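Home | Products | Care Guides | FAQ | Contact

Hardwax Oil on Light-Colored Wood Tabletops: Frequently Asked Questions

These answers cover Tronia Clear and Tronia Pale, the two hardwax oils sold for indoor tables, desks and counters. Floor products are covered on a separate page. Technical content is maintained by Busisiwe Shezi.

What is the difference between Tronia Clear and Tronia Pale?

The oil and wax base is the same in both. Clear deepens the color of the wood, much as a damp cloth does. Pale contains a small amount of white pigment that offsets this effect and keeps blond woods close to their unfinished shade. On walnut, cherry and other dark woods the pigment in Pale collects in the pores and shows as gray flecks. Use Clear on those.

Can the two be mixed?

Yes, in any ratio. Mix enough for the whole job in one container, as a second batch will not match exactly. Stir from the bottom of the can. The pigment settles within an hour.

What grit should the wood be sanded to?

Finish at 150 for softwoods and 180 for hardwoods. Finer paper closes the surface and reduces how much oil it takes up. End grain is the exception: sand it to 240 so that it does not turn darker than the top. Vacuum, then wipe with a dry lint-free cloth. Tack cloths leave a residue that interferes with curing.

How much do I need?

One 1-liter can of Clear covers 36 square meters per coat on sanded maple. Pale is thicker and covers less on open-pored woods. Two coats are standard. A third adds gloss and little else.

How is it applied?

1. Stir the can for a full minute.
2. Work the oil in with a white pad or a short-bristle brush, following the grain.
3. Wait 15 minutes, then wipe off everything that has not been absorbed. The surface should look even, with no wet patches.
4. Leave overnight with the windows open.
5. Repeat once.

Rags soaked with oil can self-heat and catch fire. Lay them flat outdoors until stiff, or store them under water in a closed metal can.

How long does it take to cure?

Dry to the touch in 8 hours at normal room temperature. Light use is possible after two days. Full resistance to water and household spills takes 4 weeks. Keep tablecloths and rubber-footed items off the surface during that time. Cold rooms extend all of these figures, and application below 50 °F is not recommended.

The first coat is still sticky after two days. What went wrong?

Excess oil was left on the surface. Wipe a thin layer of fresh oil over the area, wait ten minutes for it to soften the old material, and buff dry with a clean cotton cloth. If that fails, remove the coat with mineral spirits and start again.

Can I apply it over varnish or lacquer?

No. The oil has to reach bare wood. Sand the old finish off completely. Test by placing a drop of water on the surface: if it beads, finish remains.

Does it work over Sketitz stain?

Sketitz water-based stains are compatible once dry. Allow 42 hours before the first coat of oil. Use Clear over any stain, and test on an offcut.

What cloth should be used for daily cleaning?

Any soft cotton or microfiber cloth, wrung out well. Wipe along the grain where possible. Dark fabrics should be washed separately before first use, as loose dye can settle in an uncured surface and is hard to remove from pale wood. Avoid scouring pads, steam and ammonia cleaners.

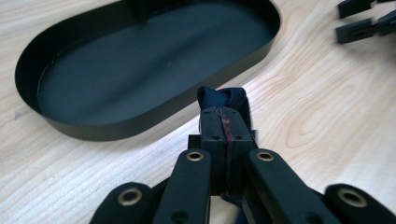
How do I repair a scratch or water ring?

Sand the mark by hand with 180 paper, extending slightly past it on all sides. Apply a small amount of the original oil with a cotton cloth, wait 15 minutes and buff. On Pale the repair can look lighter for a few days before it evens out. Deep dents need to be steamed up or filled before oiling.

How often should the table be re-oiled?

A dining table in daily use needs a maintenance coat once a year. A desk can go longer. When water no longer beads, it is time.

Is there a shelf life?

Unopened cans keep for five years. Once opened, transfer the remainder to a smaller container to limit contact with air. Skin on top can be cut out and the oil below strained through a paint filter.

Where can I get a sample?

Sample sachets of both products are available from Venter and Platard branches.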